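April, late evening

Back from the lawyer in town. My head is full, so I write it down before I sleep, otherwise tomorrow I will remember only half.

Philomena Gallagher is the second lawyer I have asked, and the first one who let me finish my story. I told her everything in order. The ferry to Lomholm, the wet ramp, the deckhand who waved us on while the chain was still across, and then my knee. She wrote by hand on yellow paper and she stopped me only to ask which foot I put down first. I said the left. I am almost sure it was the left.

She explained that there is a time limit for a claim against a ferry company, and that it can be shorter than for an accident on land. I did not know this. I had thought I could wait until the knee was finished healing and then count up the costs. She said no, please do not wait, and also please do not sign anything from Trorari. I told her that their letter is already on my kitchen table, offering me 400 dollars "in full settlement". She looked at it through her glasses for a long time and put it in a plastic sleeve.

My costs until today are $2,290. This is the physiotherapy, the brace, the taxis and the second X-ray. It does not include the weeks I could not work, for which I need a paper from Jana at the office. Jana Fröhlich is very correct and she will do it, but she will want the request in writing, with the dates. I must look in my old calendar.

There is also the question of my ticket. On the back, in grey letters so small that I needed the magnifying glass, it says the passenger accepts "all risks of boarding". Philomena said such a sentence does not always help the company, and it depends on how it was shown to me before I paid. I bought it from the machine at the Plirkside terminal and the back was of course inside the machine. She liked this point. She wrote it down and underlined it.

Lutfa Patwary was behind me on the ramp that day and she is willing to be a witness. I telephoned her at six o'clock. She remembers the chain, and she remembers that somebody shouted, but she thinks it was raining and I think it had already stopped. I became a little nervous and began to tell her how it was, and then I heard myself and closed my mouth. Philomena had warned me exactly about this. Each person must write her own memory, also when the two do not fit together.

I was ashamed at one moment today. She asked if I had held the handrail, and I had to say that I had my bag in one hand and my coffee in the other. I was afraid she would put down the pen. She said only that it may reduce the amount, and that it is better she hears it from me than from them.

For tomorrow: copy the receipts, write to Jana, ask the clinic for my file. Look for the shoes too, I believe they are in the box under the stairs. She wants me to keep them and not clean them.

The knee hurts tonight from the bus. I put ice on it and had soup – the lentil one, second day, better than the first.

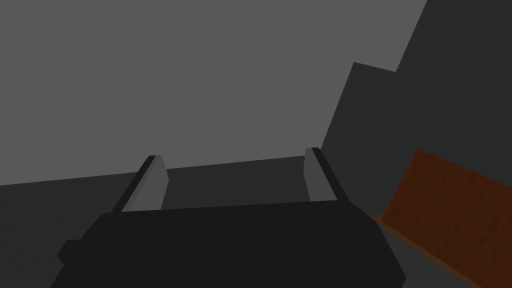

Black gripper, two fingers, open. Computer picture.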